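Dosen für die Zukunft

Beim Tag der offenen Tür von Bodaritz habe ich eine halbe Stunde lang Getränkedosen angeschaut, und ich war dafür 98 Kilometer gefahren. Versprochen war laut Einladung ein »Blick in die Arbeitswelt von morgen«. Die Arbeitswelt von morgen besteht offenbar aus Fanta.

Sewwandi Pramanik, die uns durch die Halle führte, sprach von Greifstrategien und davon, wie schwierig glatte runde Dinge seien. Das glaube ich ihr sofort, ich habe einen dreijährigen Neffen. Trotzdem standen da 13 Erwachsene mit Namensschildchen und hielten den Atem an wegen einer Limonade.
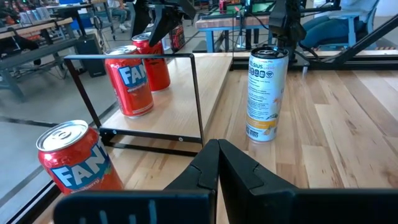 Mich stört an solchen Vorführungen weniger die Langsamkeit als die Begleitmusik. Man zeigt uns eine Dose und redet vom Pflegenotstand. Dazwischen liegen vermutlich 30 Jahre und sehr viel Fördergeld, aber wer das am Buffet erwähnt, gilt als Miesmacher. Beryl Penrose, mit der ich dort war, fand mich schon auf dem Parkplatz unerträglich.

Dabei mochte ich die Leute. Sie wussten genau, was ihre Maschine nicht kann, und erzählten es auch, sobald man sie direkt fragte. Warum steht davon kein Wort in der Einladung? Im März ist wieder Termin, ich habe mich angemeldet.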